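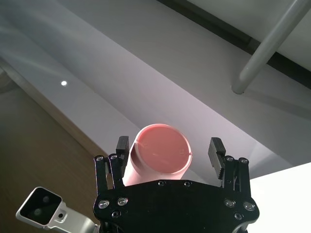
3.2 Rules for pausing and resuming an episode

The recording guideline at the Vemen site was written by two of the authors and revised in November, after the first 40 episodes had been reviewed. It treats the period between the approach and the closing of the fingers as a separate phase, which we call the pre-grasp hold. In the earlier version of the guideline this phase had no name, and the operators handled it in different ways. Some closed the gripper immediately, others corrected the wrist several times while the object stood between the fingers.

The revised rule asks the operator to stop all motion of the arm once the object is between the two finger pads. The hold is then judged from the wrist view only. The distance from each pad to the object does not have to be equal. Figure 4 shows a position of this kind: the left pad is much closer to the pink container than the right one, where a clear gap remains. Under the rule, such a position is accepted if the operator can see the top of the object and both pads. If one of these is hidden, the arm must be moved back and the approach must be repeated – a correction at the wrist alone is not permitted.

We also had to decide how a pause is written in the log. Demirtaş proposed a single mark at the start of the hold, and Karabulut preferred a mark at both ends. We adopted the second proposal. It costs the operator one more key press, but the length of the hold can be read directly from the log and does not need to be estimated from the joint data.

Of the 258 episodes recorded under the revised rule, 208 passed the review without any comment. In 16 episodes the end mark was missing, and these were excluded from the analysis in Section 4. The remaining episodes were returned to the operators with a written remark and are included. The same rule is used at the Erkden site with one difference: a second person confirms the hold by voice before the fingers are closed.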